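Rulutia Home Help > Kitchen and food > Vegetables

Whole corn on the cob, one plate at a time: how long, and how do you keep it from going chewy?

Posted by Sylvie Li
October 18, 2021

I live on my own and have started buying corn on the cob from the Soster market, usually one or two at a time. I have never been taught how to cook it. My mother boiled it in a huge pan for half an hour with salt in the water and it came out tough, and we all thought that was how corn was.

What I have is a small electric hob with two rings, a microwave (1000 watts), one medium saucepan with a lid, and a few shallow plates. I don't have a grill or a garden. The saucepan is too narrow for a whole cob to lie flat, so I have been snapping them in half, and I don't enjoy that because the break is never clean and bits go all over the worktop.

I would like to serve it whole on a plate and eat it with my hands.
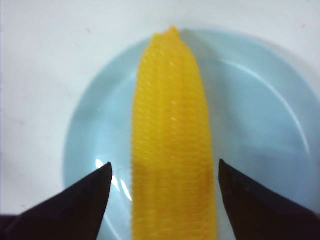 My other trouble is the plate. A cob rolls when you butter it, and if the plate is flat the butter ends up everywhere except on the corn. I have been holding it down with a fork, but the fork tears the kernels.

So: how long should I cook it, is the microwave any good for this, should I salt the water, and what do people do about the rolling? I would also like to know if it matters that some cobs are a deeper yellow in places. I can't tell if that is ripeness or age.

3 replies

Fehr_kitchen

Stop salting the water and stop boiling it for half an hour. That will sort out most of it. Fresh corn needs 5 minutes in water that is already boiling, 8 if the cob is very thick or has been in the fridge for a few days. I find salt in the water makes the skins tougher. Other people disagree with me on this, but try one cob each way and see what you think. Salt it on the plate instead.

For the narrow pan, you don't need the cob to lie flat. Stand it upright, thick end down, with a few centimetres of water in the bottom and the lid on. If the lid won't close, make a loose hat out of foil and tuck it round the rim. It is then steaming more than boiling, so give it a couple of minutes longer and check the pan hasn't gone dry.

The microwave works well for one. Leave the husk on if it came with one, put the cob on a plate and give it 3 to 4 minutes at full power. Let it stand for a minute or two before you touch it, as the steam inside is fierce. Then cut through the thick end with a big knife, hold the other end with a tea towel and squeeze. The cob slides out and most of the silk stays behind. If you bought it without the husk, wrap it in damp kitchen paper and do the same.

On colour, I wouldn't worry. Yellow varies from one variety to another and along the same cob. Press a kernel with your thumbnail before you cook it. Milky juice is good, clear juice means it was picked a bit early, and no juice at all means it is old. Old corn is fine cut off the cob and put in soup.

tobermory148

Just buy the frozen ones. Cheaper and they come ready cut. You get the little short ones in a bag.

Zirach Lane Allotments

Agree with the first reply on timing. We grow it, and freshness makes more difference than anything you do in the kitchen. The sugar starts turning to starch once it is picked. If you can, ask at the stall when it was picked and cook it the same day. If it has to wait, keep it in the husk in the coldest part of the fridge and don't wash it first.

Nobody has answered about the rolling. A few things to try:

Use a plate with a raised rim, or a shallow pasta bowl, and lean the cob against the side.

Trim a thin slice off the thick end so you can stand it up and butter it from the top down. Work quickly, it will be hot.

Don't use a knife for the butter. Put a good lump on a slice of bread, fold the bread round the cob and turn the cob inside it. You get an even coat and then you eat the bread.

Push a skewer or a corn holder into each end. The little holders cost next to nothing and go into the core, so they don't touch the kernels the way your fork does. Put the thick end in first, it is the harder of the two.

If you want salt and pepper, mix them into soft butter beforehand. Sprinkled on afterwards they mostly fall on the plate.

Comment from Sylvie Li

Thank you. I did one standing up in the pan with a foil hat for 8 minutes and it was much better than anything I had at home as a child. I used the bread for the butter. I'll try the microwave with the husk on when the market next has some, but they told me the season is nearly over, so it may have to be frozen by January after all.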